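Frequently Asked Questions - Wernatard Law Students' Association

The answers on this page apply to students enrolled on any degree in the Faculty of Law at Flevholm, full time or part time. Questions not covered here should be sent to the Association's office through the contact form.

Membership

Who may join the Association?
Any student registered with the Faculty of Law may join, including exchange students and those taking law as a second subject. Students of other faculties may apply for associate membership, which allows them to attend lectures and use the reading room but does not carry a vote at the general meeting.

When can I join?
Applications are open throughout the year. Members who wish to stand for a post on the Board must have joined before the end of August.

Is there a fee?
There is no fee for first-year students. From the second year onwards the annual fee is 11 euros, payable online. The fee is not refunded if a member leaves the Faculty during the year.

I have suspended my studies. Do I remain a member?
Yes, for the remainder of the academic year in which the suspension begins. After that, membership is paused and may be taken up again once you return. Please inform the office in writing, as the Faculty does not pass this information on to us.

Student representation

How are the student representatives elected?
Seven representatives sit on the Faculty Council on behalf of law students. They are elected by secret ballot of all registered students, whether or not they belong to the Association. Each candidate must submit a form signed by 40 registered students. Signatures may be collected on paper or through the student portal - the two methods cannot be combined on one form.

What can a representative do for me?
Representatives may raise matters concerning the timetable, examination dates, teaching arrangements and access to Faculty buildings. They may accompany a student to a meeting with the Dean's office if the student so requests. They cannot change a mark, and they do not give legal advice.

How do I make a complaint about an examination?
A request for review must be lodged with the Examinations Office by the student concerned. The Association can help you to prepare the request but cannot lodge it for you. Please keep a copy of everything you send.

Mooting and legal writing

What is the Gidton Moot?
The Gidton Moot is the Association's yearly mooting competition. Teams of two argue a fictitious appeal in private law before a panel of practising lawyers and members of the teaching staff. The problem is released to all teams at the same time, and written submissions must be received by noon on the Friday of the following week. Late submissions are marked down and are not read by the panel before the hearing.

Do I need previous experience?
No. Ilir Živković, who coordinates the competition, holds an introductory session for new teams before the problem is released. Attendance is strongly advised for first-year students.

Will taking part count towards my degree?
Credit may be granted under the optional skills module. You must register for the module yourself, and registration cannot be backdated.

Can I write for the Association's journal?
Case notes and short articles are welcome from all members. Case notes should follow the Faculty's citation guide and must be the author's own work. Each piece is read by two editors, who may ask for changes before accepting it.

Events and rooms

Are lectures open to the public?
Most are. Where places are limited to 100, members are given priority and should book in advance. A booking is released if the seat has not been taken when the lecture begins.

May a study group use the Association's rooms?
Yes, provided that at least one person in the group is a full member. Bookings are made through the office and may be withdrawn at short notice when a room is needed for a hearing or a general meeting. Groups are asked to leave the room as they found it.

Do you record events?
Some lectures are recorded with the speaker's consent and made available to members. Moot hearings are not recorded. 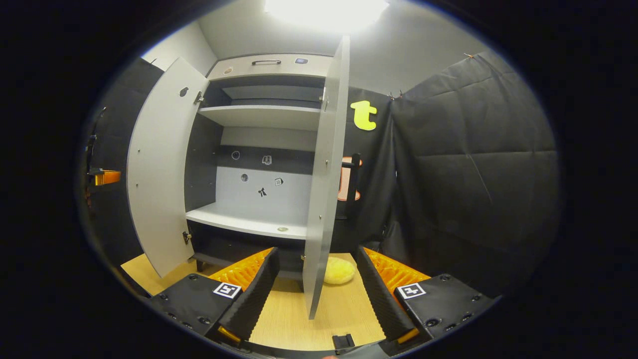 How do I contact the Board?
Please use the contact form and select "Board" from the list of subjects. Messages are answered in the order in which they are received, and replies may take longer during the examination period. Matters of a confidential nature should be marked as such in the subject line.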